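4. Calibrage de la caméra de poignet sur surface veinée

Cette section reprend pas à pas la méthode mise au point avec le banc Rivano. Elle répond à une question qui nous passionne depuis le début du projet : une politique de saisie apprise sur fond uni tient-elle encore sur un plateau marbré ? Prévoyez une matinée, et n'hésitez pas à refaire les étapes 3 et 4, on y apprend beaucoup !

Avant de commencer
- Le logiciel d'enregistrement Livetti est installé et la licence activée.
- Les deux bras sont en position de repos, moteurs sous tension.
- Le fichier de référence « fond uni » est déjà enregistré (section 3).

Attention : ne passez jamais la main entre les doigts d'une pince lorsque le couple est actif. L'arrêt d'urgence doit rester à portée de l'opérateur.

1. Ouvrez le profil Gredov dans le menu Vision, puis désactivez la balance des blancs automatique. Les teintes d'un marbrage varient d'une zone à l'autre et la correction automatique les suit à chaque mouvement.

2. Amenez le premier bras au-dessus du plateau. Ses deux doigts doivent rester visibles en bas de l'image.

3. Approchez lentement le second bras par la droite, puis figez la pose et capturez une vue de contrôle.
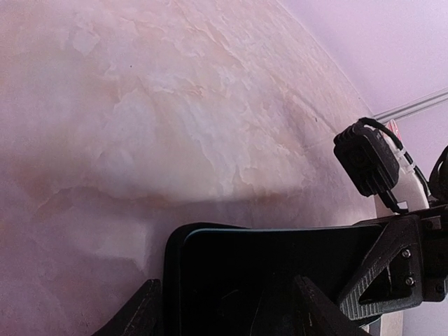
Fig. 4.1 - Vue de contrôle depuis la caméra de poignet : plateau marbré, objet noir et second bras à droite.

4. Lancez la segmentation sur cette vue. Le cas est superbe pour un test : les doigts sombres recouvrent en partie un objet noir, et une longue veine brun orangé traverse le plateau juste derrière. Si le masque de l'objet déborde sur la veine, augmentez le seuil de contour d'un cran et relancez.

5. Vérifiez le bord courbe du plateau. Le logiciel doit le suivre comme une limite continue - les stries fines du haut sont à ignorer.

6. Enregistrez 300 épisodes : 100 pour le réglage des seuils, 197 pour l'apprentissage et les trois derniers pour le contrôle visuel.

Remarque : les câbles du second bras entrent souvent dans le champ. Laissez-les dans les données. Lors de nos essais de juin, les masques étaient plus stables quand le modèle avait déjà vu des câbles à l'apprentissage, un résultat que nous n'attendions pas du tout.

Lecture des résultats
Comparez la courbe obtenue à celle du fond uni dans l'onglet Oltmanns. Un écart inférieur à 6 points est acceptable. Au-delà, reprenez à l'étape 1 et contrôlez d'abord l'exposition. Les réglages de la pince sont traités en section 5.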